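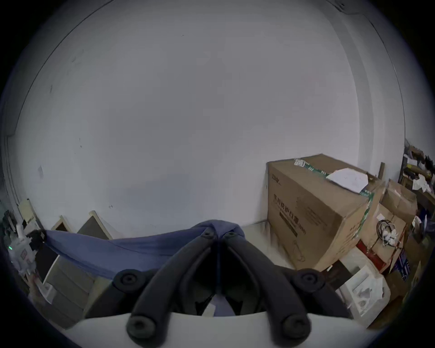
2 min read

Higuchi Hand-Held Gripper Set: Buying and Planning Notes

The Higuchi set from Akton is for teams that want to record cloth handling by hand before they pay for an arm. The operator holds the tool, closes the two curved fingers on the fabric and moves it as the robot would. Round pads at the fingertips do the pinching. A towel or light sheet can be held at a single point and left to drape.

What to budget for

The set is priced at $2000 and includes the gripper, a mount, a charger and one case. Spare fingertip pads are sold in packs of 20 for $98. Pads wear faster on coarse cloth than on smooth cloth, so order a pack with the set if you plan to work with towels or denim.

Staff time will cost more than the hardware. Plan for one operator and one person to reset the cloth and check files. Greer Mackay in our sales office can send a blank planning sheet with both roles filled in as separate lines.

Space

No dedicated lab is needed. A stretch of floor beside a wall will do, and boxes, leaning boards and shelves can stay where they are. Leave enough room to lift the cloth clear of the floor and swing it to either side. If you will later install an arm, measure for the arm now. Its base needs a fixed footing and the hand-held tool does not.

Compatibility

The finger mount fits the Drillby wrist plate directly. Cernamik arms need an adapter, sold separately. Arms from other makers have to be checked by drawing. Send yours to Shigeru Murakami before ordering.

Ordering

Sets ordered by January 9, 2021 ship in March. Quotes cover shipping but leave out import duty. Returns are accepted on unopened pad packs only. For orders of 2 or more sets, write to Kaede Aoki and include your delivery address and the name of the arm you plan to use.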